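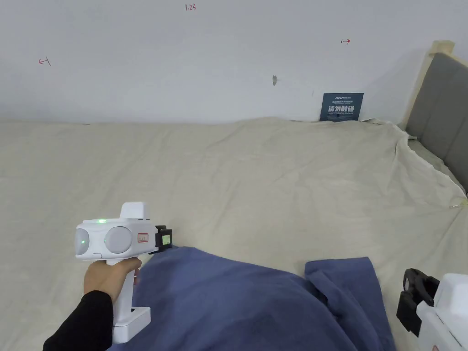
A white handheld gripper, held over a bed.

The sound department on Melten, the six-part drama now in its second season, works from a single rule set down by supervising sound editor Julián Arrieta: no effect goes into the mix unless it was recorded for the show. Library material is allowed in the temp track and removed before the final.

The rule has a cost. A typical television hour uses a foley crew for two or three days. Melten uses one for 6 days per episode, and the show's recordists spend a further stretch on location before the actors arrive, taking doors, floors, pipes and empty-room tone. Arrieta starts from the script. He marks every noun that could make a noise, then strikes out the ones the viewer will not need.

Most of the season takes place in the Casado, a residential hotel built in 1963 and played on screen by a set on two stages. Sets are a known problem for sound. The walls are thin painted board, the floors are hollow, and a heavy door closes like a kitchen cabinet. The production dialogue for the hotel interiors was usable, but almost none of the movement around it was, and the footsteps were replaced in full.

For the corridors the crew laid a strip of carpet over concrete and recorded each walker at two distances. The close microphone carries the weight of the step. The far one carries the length of the hall. In the mix the balance between them shifts with the lens, so that a wide shot gets more of the far track and a close-up gets almost none. 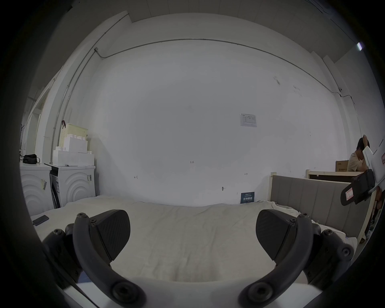
The elevator took longer. It is heard in all the episodes and seen in only a few, and the writers use it as a warning that somebody is coming up. Arrieta built it from 51 separate recordings, including a freight lift motor, a garage door chain and a desk drawer with worn runners. The parts are kept on separate tracks. As the season goes on, the chain gets louder and the motor drops slightly in pitch, a change small enough that the director, Arrieta says, missed it until the fourth episode.

Music is kept out of the way. Composer's cues from the Plavier sessions sit mostly below the range of speech and stop before a scene's first line. In the finale there is no score until the closing credits, and the last exchange between Willier and her brother plays over room tone and the elevator, which stops one floor below them.

Work on the third season begins in May. The script for the opening episode is set outdoors, and Arrieta has asked for a second recordist.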